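The Slow Death of the Top Sheet
August 2025

Ask anyone under 30 what's on their bed. One fitted sheet, one comforter, done. The flat sheet is in a closet somewhere, still folded from the store.

Stores noticed. Bachmann, the bedding chain, quit packing flat sheets in its basic sets in April. You can still get one, sold alone, for 26 dollars. Sales of the sheet on its own? Slow, the shop in Jultby told me. Very slow.

Me, I grew up with hospital corners. Tucked so tight you had to kick your way in. I gave it up in college and never went back, and my mother still brings it up. 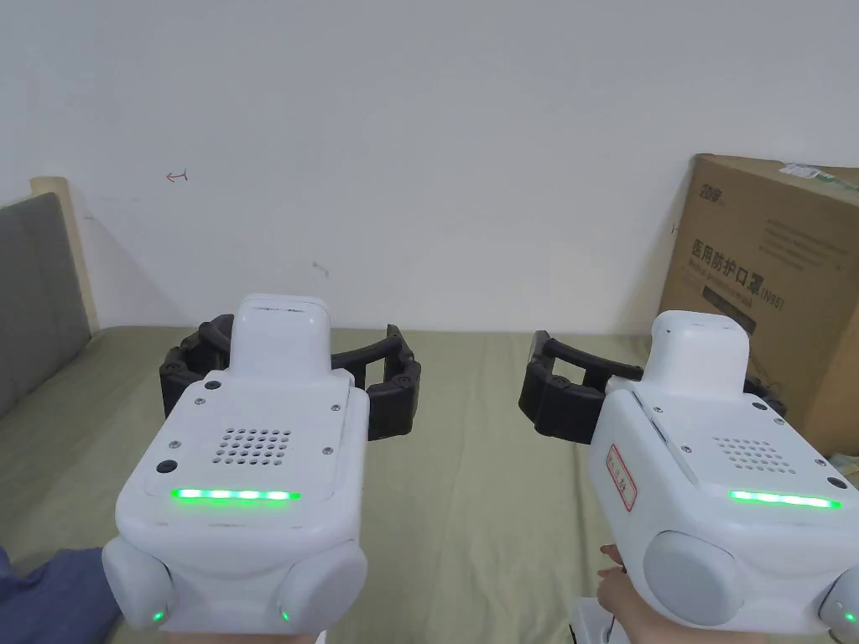

The case for keeping it

Laundry, mostly. A flat sheet goes in the wash every week with no fuss. A comforter cover is a wrestling match, and half the people I asked wash theirs once a month. Maybe. One reader in Narus says once a season and would like that kept quiet.

Then there's heat. August, no AC, third floor. A comforter is useless and a bare mattress feels wrong. One thin layer of cotton over the legs, fan on. Thats the whole argument right there.

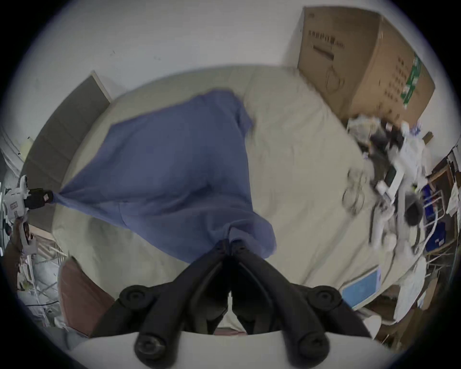 Fine in summer, says a reader from Skusturell, but by October it's a rope around your ankles and you wake up at three to fight it. Plenty of mail like that. We got 310 letters and emails on this, more than we had for the tipping story, and around 50 of them were about feet. Feet sticking out, cold feet, a husband's feet.

What to buy if you're staying loyal

Percale if you sleep hot. Sateen if you don't. Skip anything bragging about a 700 thread count, you're paying for the lable. Go a size up so the tuck holds, a queen sheet on a full bed works great. Wash it before the first night, twice if it's stiff.

And line drying, if you have the yard for it. Nothing else smells like that. 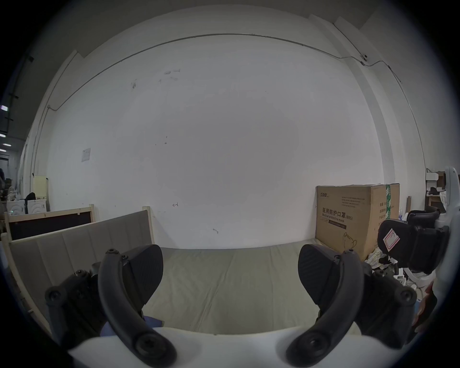
Life is too short to tuck, wrote another reader, who has slept under one duvet for years and plans to keep going. My mother has been sent a copy of that letter. No reply yet.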